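Buscar en el boletín Buscar Cerrar

La bandeja de las ocho y la carta que no cabe en ella

El bar Grirkance ha cambiado la carta. Para quien no lo frecuente, conviene explicar que el Grirkance llevaba toda la vida con la misma hoja plastificada, pegajosa en una esquina, en la que la ensaladilla costaba un precio tachado tres veces a bolígrafo. Ahora hay un código cuadrado en la mesa y, detrás del código, una carta en la que la ensaladilla se llama «patata templada, emulsión y encurtido». Sabe igual. Lleva menos aceituna.

No traeríamos el asunto al boletín de octubre si fuera un caso aislado, pero en el barrio estamos ya ante una corriente literaria. El Brurnar, dos calles más abajo, sirve «pan con historia» y lo cobra aparte, supongo que por capítulos. La cafetería Plitasora ofrece un cortado «de perfil amable», y una vecina que lo pidió muy caliente recibió una mirada que de amable tenía poco. En Takeda, que es japonés y siempre ha sido el local más sobrio de la zona, resisten con una lista de nombres y precios escrita a mano. Toshiko Sakai, la dueña, me explicó que una vez le propusieron describir el arroz. «Es arroz», contestó, y ahí terminó la reunión.

El miércoles pasado dediqué la tarde a leer cartas, que es un plan más barato que cenar. Encontré un tomate «emocionado», una croqueta «sin prisa» y un flan «deconstruido» que llegó a la mesa entero, por suerte para todos. La carta más larga tiene 29 platos, y en la mitad de ellos no fui capaz de averiguar si me iban a traer carne o pescado. Pregunté por la «caricia de costa». Eran mejillones.

Los hosteleros tienen sus argumentos, y sería feo callarlos. El del Grirkance dice que rehacer la carta le costó 800 euros, redacción incluida, y que desde entonces los clientes hacen fotos. Le pregunté si también pedían más. Se fue a atender otra mesa. En el Brurnar sostienen que la gente quiere vivir una experiencia y que a nadie le apetece ya cenar «un filete», dicho así, a pelo. Puede ser. A mí me sigue apeteciendo, pero reconozco que ceno pronto y que no soy el público al que nadie se dirige desde hace bastante.

Lo que se ha perdido por el camino es el camarero que cantaba los platos. Aquel hombre se plantaba junto a la mesa, miraba un punto indeterminado de la pared y recitaba de un tirón el menú entero, con una entonación que subía en el bacalao y se desplomaba en los postres. Uno siempre se quedaba con el último, de modo que en esta ciudad se han comido cantidades absurdas de arroz con leche por pura incapacidad de acordarse de lo demás. Ahora el código lo recuerda todo, salvo cuando no hay cobertura, que en la mesa del fondo del Grirkance es siempre.
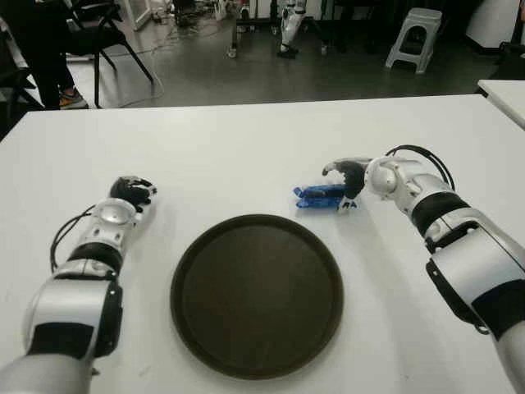 Nerea Ortuño nos escribe que la culpa no es de los bares y que ya está bien de meterse con ellos. Según ella, las cartas floridas las pedimos nosotros el día que dejamos de entrar en los sitios sin haber mirado antes las opiniones, y un local que escriba «lentejas» en la pizarra está condenado a que alguien le ponga tres estrellas por falta de imaginación. Añade que a su madre le encanta la carta nueva del Brurnar, que la lee en voz alta a las amigas y que luego piden todas tortilla. Pide también que se rectifique lo del pan, que viene con mantequilla.

Rectificado queda: el pan con historia viene con mantequilla. En cuanto a lo demás, me temo que tiene parte de razón, y le agradezco que lo haya dicho en menos palabras de las que gasta el Plitasora para anunciar una tostada.

A los lectores que quieran contribuir al inventario les pedimos que manden el nombre del plato tal como figura en la carta y, entre paréntesis, lo que resultó ser. Pueden dejarlo en el buzón de la asociación o dictárselo a Toshiko Sakai, que ha aceptado apuntarlos siempre que no haya que hacerlo a la hora de las cenas. De momento va en cabeza un «paseo por la huerta en otoño». Era puré de calabacín.

También en el boletín

Las terrazas de la plaza y el misterio de la estufa que solo calienta una silla
Taller de encurtidos: quedan plazas, faltan tarros
Obras en la calle del mercado: nueva fecha, misma zanja
Cartas de los lectores: más sobre las palomas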